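18 January 2023 – wrist cam notes, taped square, Standgate room

Picking up from the last page. The relabel pass on the Zolum set is done, final count 3,077 clips, not the 3,000 I wrote on the whiteboard. Somebody please fix the whiteboard. The extra 77 are short ones that the splitter had been throwing out for being under the length limit. I put them back in. They're fine to train on, just boring.

Main question for today, same as before: does the contact predictor get anything out of the wrist view that it doesn't already get from joint angles and motor current? Fu (the small model) says yes on paper. Lonex (the big one) says yes but costs too much to run at rate. I don't trust either of them yet because the test split was leaking. More on that below.

Setup stuff first, so I don't lose it:

- floor tape stays as the common reference. Do NOT re-lay it. It is ugly and creased but every calibration we have is tied to it
- wrist cams: exposure locked, white balance locked. Auto white balance was drifting whenever the orange side came into view and the model was happily learning that
- logging at full rate on both arms, images at half
- clocks synced before each block, not once in the morning. Learned that one the hard way 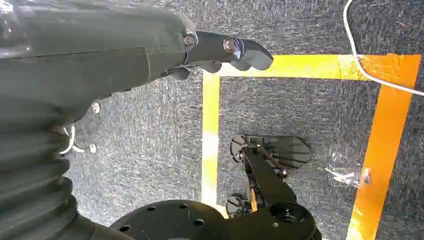
Leak: the split was done by clip, and clips from one block ended up on both sides. So the model had seen the same tape wrinkle, same carpet, same light, and could more or less look up which block it was in and guess from there. Classic. I resplit by block. 8 blocks total, 2 held out, no sharing. Every number from before the resplit is junk, please don't paste them in slides. I've moved them to a folder called old_split and made it read only.

After the resplit, what I've got so far:

- joints + current only: barely changed. Makes sense, it had no way to cheat off the carpet
- joints + current + wrist image, Fu: dropped a lot. Still ahead of the no-image version on light touches, level with it on hard ones
- same inputs, Lonex: dropped less than Fu, but it's slow and I only have one seed. Not calling it until the other seeds finish
- image only: bad. Worse than I wanted, better than chance on approach, useless once the fingertip covers the thing it's touching

That last one is the interesting bit I think. The camera rides with the hand, so the fingers are always in about the same place in the image and the model learns them fast. What moves is everything else. On approach you get plenty of signal from the background sliding past. At contact the background stops and the finger is in front of the spot you care about. So image helps before, current helps during. The two hardly overlap in time, which is why the combined version wins on light touches: the image says "any moment now" and the current bump is small but gets believed.

Tested that by blanking the image for the last stretch before contact. Combined model fell back to nearly the joints-only curve on light touches. Blanking it AFTER contact did almost nothing. I ran it twice because I didn't believe it, same both times. Plots are in the shared folder under blanking, ignore the one with the purple line, wrong axis.

Masking test next. Painted out the hand so only the background is left. Expected no change. Got a small drop on Fu, so it is using something on the fingers, probably the linkage angle, which it should already have from the joints... unless the joint readings lag the image. Checked, and they do lag. Small but real. Shifted the joint stream to line up and the drop mostly went away. So part of what we've been calling "visual information" was just fresher joint information. Annoying, but better to catch it now. Needs its own paragraph in the writeup, not a footnote.

To do because of this: rerun the whole table with the shifted stream. All rows. I know. It's an overnight job for Fu and I don't want to think about Lonex.

Board approaches. Reason for using an upright board at all is that the edge gives a clean target and it doesn't squash, so contact time is easy to label from the current trace. Problem is that a stiff flat thing is also the easiest case there is, and I'd like something floppier in the held out set before we claim anyhting general. Cardboard, foam, a towel over a chair. Cheap to do. 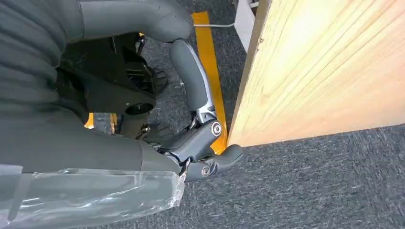
Labeling rule, writing it down again as we had two versions going around:

1. contact = first sample where current leaves the band and stays out
2. if it leaves and comes back, that's a brush, label it brush, don't delete it
3. if you can't tell from the trace, mark it unsure and move on. Do not go look at the video to decide. If the label comes from the image then the image model gets a free point
4. no contact in clip = say so explicitly, blank is not the same as none

Rule 3 is the one people break. I broke it myself on the first block and have redone those.

Also noticed the band itself depends on arm pose. Arm stretched out, the noise floor goes up and light touches vanish under it. Right now one fixed band for everything. Options: band per pose bin, or fit the free-motion current and subtract. I prefer subtract, it's less fiddly. Tried a quick version on one block, recovered a handful of brushes that had been marked as none. Spot checked those and they look right. Haven't pushed it, the code is a mess and has a hardcoded path in it.

Cable thing. There's a white cable in view in a lot of the wrist clips and I was worried the model would latch on to it as a landmark, it's high contrast and doesn't sit exactly the same from block to block. Ran saliency on Fu, and it lights up on the tape edges way more than the cable. Saliency maps are tea leaves so I also did the dumb version, cropped the top strip off all images and retrained. No difference worth writing down. Leaving it.

Tape edges though. Tape edges are a landmark and it's using them. For approach timing that's kind of legit (real rooms have edges in them) but it means our number is for a floor with bright lines on it. Would like one block with the lines covered, plain carpet mats over the tape without peeling it up. If the approach signal dies completely then the claim has to shrink.

Random:

- disk on the logging machine is nearly full again. Delete raw from anything that's been converted AND checked, not just converted
- config file for Fu has the learning rate in two places, the second one wins. Lost an afternoon
- the 77 short clips: trained with and without, no change. Keeping them
- seed naming, please use the block number first then the seed, the other way sorts wrong

Open questions for whoever reads this:

- does the lag differ between the two arms? I only measured it on one. If it does, then the shift has to be per arm and the shifted table is wrong too, sigh
- is half rate on images enough near contact? Could interpolate the features, could just bump the rate and buy a disk
- do we report unsure labels as a seperate row or drop them? I say separate row

Running overnight: Fu, shifted stream, all inputs, new split. Lonex seeds still in the queue behind it, don't kill them. If the logging machine falls over, restart the sync first and then the jobs.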